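Can a robot put the toys away yet? I went to find out

September 2, 2018

I have two kids and a living room floor that has not been fully visible since June, so when Wurkgate asked if I wanted to come by and see how their tidying project is going, I said yes before I'd finished reading the message. I'd have gone for the free coffee alone. But I really did want to know, and I suspect plenty of you do too: when does one of these things come to my house and pick up the blocks?

Not this year, is the short version. The longer version is a lot more fun.

Wurkgate works out of a unit behind the old Fakir carpet warehouse (park on the street, the lot is full of pallets). They started out doing shop-floor jobs for small factories, mostly taking parts out of one tray and putting them in another, and they still make their rent that way. The household side is newer. It's called Stamon, and the idea is to take what the arms already do pretty well with metal parts and see how much of it carries over to the stuff regular people leave lying around.

Prasanna Herath runs the Stamon bench and was very patient with me. I asked why they don't just go straight to laundry, which is what I'd pay for, and got a big laugh. Cloth changes shape every time you touch it, Prasanna told me, and a block doesn't, so you learn to do blocks first. Then cups. Then maybe, someday, a sock.

So blocks it is. The chore is the one I do every night at 7:30 — find a piece, pick it up without knocking over its neighbors, put it where it goes, go find the next one. My five-year-old can do this (she won't, but she can). For a machine it's still a proper day's work, and the trouble starts as soon as the pieces touch each other or one sits on top of another.
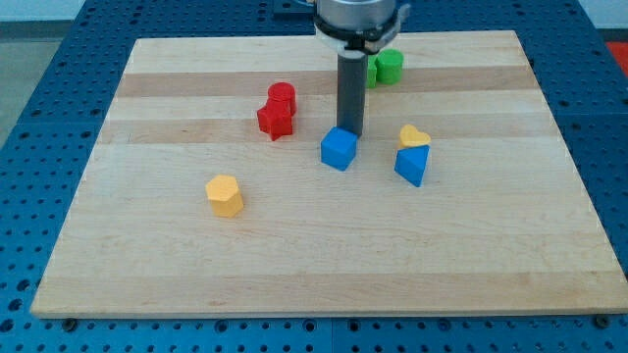

A blue cube under the gripper on the Stamon bench, with the rest of the blocks still on the board.

I got to stand by the bench for most of an afternoon, and I'll admit I got way too invested. You start rooting for it! A piece standing off by itself is easy pickings. Put a couple in a tight cluster and everything slows down, and you find yourself leaning over and wanting to help. Shapes matter too. Cubes have nice flat sides that are friendly to grab. A heart is a pain, and I had never once thought about that while scooping them into a bin with my forearm.

The team ran 290 pickups the week before I came, and 80 percent of them went fine on the first try. I thought that sounded great until Prasanna asked me how I'd feel about a dishwasher that dropped one plate in five. Fair point. For the factory customers the number has to be a whole lot higher before anybody signs, and there the parts are all the same and show up in the same spot every time. A house doesn't do you that favor.

The other thing is speed. One pickup I timed on my phone took 17 seconds. I have over 3000 little plastic bricks at home, and I did the math in the car, and then I wished I hadn't.

Wurkgate isn't the only outfit trying. Imow, across the river, has been working on a machine that wipes down counters, and I've asked if I can come see that one as well. They said maybe after the holidays. Wiping sounds easier to me than sorting, but I also thought sorting sounded easy, so don't go by me.

What I liked about the visit was how plain everybody was about where things stand. I asked Prasanna for a year, any year, when I could buy one for the living room, and didn't get one. The next step is mixing in kitchen things, starting with plastic cups, and they want to get the block numbers up before they do it.

If you'd like to see the bench for yourself, Wurkgate is planning an open evening later in the fall and kids are welcome. I'll post the details when I have them. Mine have already asked if they can bring their own blocks, and Prasanna said sure — as long as they take them home again.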